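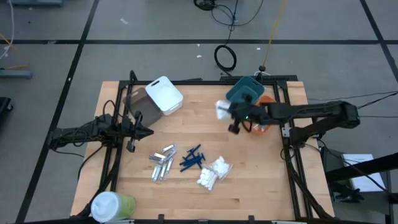

Bin sorting, brackets / pegs / cotton balls, both arms. 19th September.

Okay, notes on the sorting set before I forget which change went in when. Benjie drove, I sat at the laptop typing labels, and we swapped after lunch when his wrists had had enough (mine gave up a lot quicker, so he ended up doing most of the afternoon too).

The plan is still the one Marisol wrote up for Ilusden: small hardware and soft stuff mixed together in the middle, four bins along the back, and the person driving decides which arm goes for what. We give the instruction out loud and I type it in as spoken. I want to keep doing it that way. The Luta set had one fixed sentence for every episode and the policy basically learned to ignore the words, and I don't want to go through that again!

Target for the day was 60 episodes we'd be willing to train on. We got there, with three more thrown out. Two of those were my fault, I hit stop while an arm was still over a bin. The third was a dropped bag that rolled somewhere neither arm could reach. That brings the full sorting set to 1038, and 327 of those have the new spoken labels. The older ones still need relabeling and I keep putting it off.

Cotton ball bags are the nicest thing on the list to pick up. You can be pretty sloppy about where you grab and they still come up. The trouble is that they're too easy, and Benjie gets fast with them, and then the whole episode has this lopsided rhythm where the right arm is finished while the left is still fussing. I asked him to slow down on the bags. He did for a while – then he didn't. I've marked the quick ones in the log so we can compare, maybe it doesn't matter at all.

Pegs are the opposite. When they land in a heap you go in for one and come out with two or none. We talked about whether grabbing a couple at a time should count as a good episode. I say yes as long as they end up in the right bin, Benjie says it muddies things, and Marisol can break the tie when she's back from Castillo.
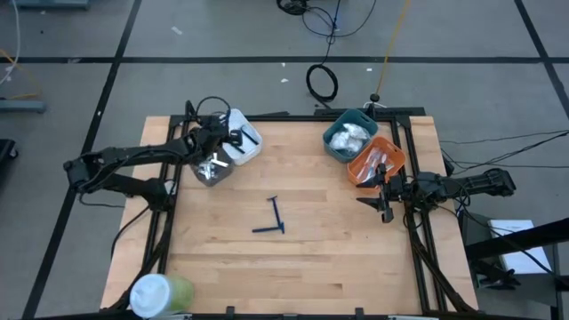 The other thing we argued about is the very end of an episode, when there's hardly anything left to move. Those last pegs take forever. You line up, close, miss, back off, line up again. My first thought was to trim the misses out. Benjie wants them left in, and after watching a few back I think he's right, the recovery is the part the policy is worst at. So: keep the misses, tag them "retry" in the notes column, and don't trim anything except dead time at the start.

Crossing arms is still awkward. If the left arm is over the back left bins and something on the far side needs to go there too, the driver has to wait or hand over. We've got almost no handovers in the data. Next batch I'd like to call for them on purpose, say one in every few episodes, and word it differently each time.

Upload to Climadus started before I left, still going. Check the file count against the log in the morning before anyone clears the local drive.

To do:
Ask Marisol about pegs in pairs
Relabel older episodes (me, no more excuses)
Write a short list of handover phrasings for Benjie
Look at quick bag episodes vs slow ones
Fix the stop key so it can't be hit by an elbow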